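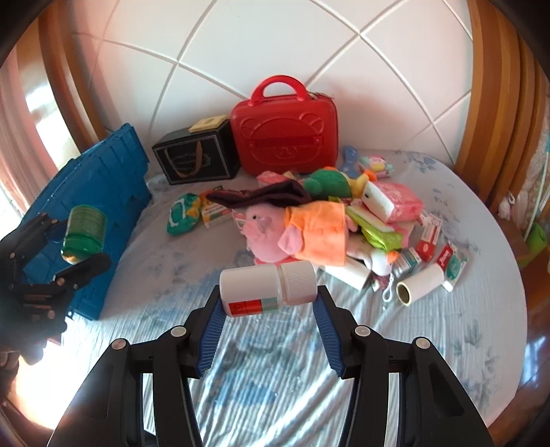

Mine gave up on round things long before it ever met a soft toy, so I'd start with the bottle and leave the pig for another evening, wrote the first reply on this ticket, and that was kinder and more useful than anything I had managed to work out by myself, so I have followed it in everything below.

Home Tickets Manuals Downloads Sign in
Category: Household arms > Grasping > Drops and missed picks

Subject: Drolach arm lets go of round containers when clearing a bed
Opened: 17 August 2019
Status: Open, waiting on owner

Hello again, and thank you for having me back. I know my last ticket went on a bit, and I'm afraid this one will too, but I'd rather give you too much than have you write back asking for the bit I left out!

The chore is clearing a bed. Everything that has landed on it should go into a crate or a box, and the sheet should be left bare at the end. I chose it in June as my honest test of whether one of these machines is ready to live in an ordinary house, mostly for the reason that I dislike doing it. A pile like the one on the pale blue sheet, with the tissues and the medicine box and the plush pig in its orange outfit all leaning on each other, is just the sort of thing I mean. With hand grippers and a bit of patience I can get through a pile like that. You pinch the pill bottle on its side in the ribbed pads, you lift, you swing over to the crate, and your eyes and wrist sort out the rest without asking you.

The Drolach does not have my wrist. I set it going with the Lowther planner on the standard household profile and kept a tally on the back of an envelope. Out of 71 picks, 13 ended on the sheet or on the floor, and 12 of those were round containers lying down. The remaining one was a sock, and I'm willing to take the blame for the sock.

What happens, as near as I can tell you: the jaws come down straight, the pads touch, the arm reports a good grasp, and then as it rises the bottle turns a little and squirts out toward the cap end. Boxes are fine. Packets of wipes are fine. Plush toys are a delight, frankly, and it picks them up by whatever part is nearest.

Tried so far

Cleaned the pads with a damp cloth and let them dry overnight. No change that I could see.

Raised the grip force by one notch. Better with bottles, but it crushed a carton of cold tablets so thoroughly that I put the setting back.

Ran the pad alignment from the Gandel service menu. It passed, and then it passed again when I didn't believe it.

Slowed the lift to the lowest setting. This helped more than anything, although clearing the bed then took so long that I'd made tea, drunk it and folded the laundry before the arm was done – and the laundry was supposed to be its next job.

Reply from support, Dernotlow desk

Thanks for the tally, it's a big help. Straight-down approaches on a soft surface are a known weak spot. The mattress gives under the pads, so they close above the widest part of the bottle and squeeze it downward. Please open the Lowther planner, go to Surfaces, and change "table" to "bedding". Then set the approach depth to 5 mm below the default and run the round items again with grip force where it was originally. Leave the lift speed at normal for this test. If you can, save the grasp log as well.

My answer

Well, I never thought to tell it that a bed wasn't a table! I've changed the surface and the depth, and I ran it this evening with an empty vitamin bottle and a jam jar. The bottle went into the crate properly every time I asked. The jar is still slipping, but much later in the lift, and I wonder whether the smooth glass is a separate trouble from the squeezing. It also now pinches up a fold of sheet along with the smaller things, and carries it a little way before letting go, so the bedding ends up looking worse than when we began.

As for whether it can do the chore yet, since you kindly asked: it can do the easy half, slowly, with me in the room. I'd let it loose on toys and boxes tomorrow. I would not leave it alone with medicine or anything made of glass, and I still pull keys and dangly bits out of the pile by hand before I start it up.

The grasp log is attached. Could you tell me if there's a bedding setting that takes notice of the sheet, or whether I should tuck it in tighter and try the depth a little shallower? I'm keeping the jam jar by the bed until I hear from you.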